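Hekis finishes first phase of bedside cabinet clear-out at Mevetlow residence

1/25/25 -- Housekeeping

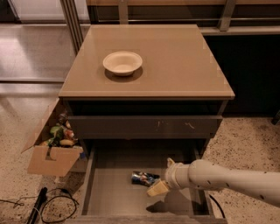 A bedside cabinet with its lower drawer open and a crushed drink can inside. An open cardboard box sits to the left.

Housekeeping contractor Hekis has finished the first phase of a furniture clear-out at the Mevetlow student residence, covering the bedside cabinets on 7 floors. The work was scheduled for the break between terms, when most of the rooms are unoccupied. Desks and wardrobes are in the second phase.

The residence has 600 furnished rooms, each with one two-drawer bedside cabinet. Under the previous arrangement, cabinets were wiped on the outside at each change of resident and the drawers were checked only when a fault was reported. Under the new procedure, both drawers are opened, emptied and wiped before a room is released for the next booking.

According to Rhona Dunbar, site supervisor for Hekis, the lower drawer takes most of the time. "The top one gets used every day, so people remember to empty it," she said. "The bottom one is where you find the cans, the wrappers, the dead batteries and the single socks. If the drawer only gets opened partway, you miss whatever has rolled to the back."

The work order lists the steps in sequence. The top of the cabinet is dealt with first, then the upper drawer, then the lower. Each drawer is pulled to the end of its travel before anything is taken out. Loose waste is removed by hand, with drink cans kept apart from general waste for recycling. Dry debris is lifted with a vacuum nozzle. The drawer floor, side walls and front rim are then wiped with a damp sponge and a neutral detergent, and the drawer is left open for 15 minutes before it is closed.

Abrasive pads are excluded. A trial in an unoccupied room last spring left dull patches on a drawer front, and the work order now specifies a soft sponge for all painted and coated surfaces. Scuffs that do not lift with detergent are recorded on the room sheet and left alone. Hoxha, the furniture supplier, will review the sheets and decide which fronts to replace.

Tape on cabinet tops is handled as a separate item. Residents use it to hold down cables and mats, and old adhesive can pull at the finish if it is peeled cold. Crews are told to leave any tape in place on the first pass and log it. Removal will follow with a citrus-based solvent once Hoxha has confirmed that it is safe on the coating.

Personal belongings are not treated as waste. Items with any apparent value go into a labeled bag with the room number and are held at the front desk for 28 days. Bowls, mugs and other kitchen items are returned to the shared kitchen on the same floor if they belong to the residence set -- otherwise they are bagged with everything else.

Hekis logged 3492 separate items in the first phase, including waste. Of these, 2432 went to recycling or general waste. The remainder was bagged or sent back to the kitchens. Drink cans made up the largest single category in the recycling count, followed by plastic bottles and paper.

Runex, which manages bookings for the residence, has added a drawer check to the release form for each room. A room cannot be marked ready until both drawers have been signed off.

The second phase starts when the desk keys have been returned and matched to their rooms. Residents who think they left something in a cabinet should contact the front desk with their room number and a short description of the item.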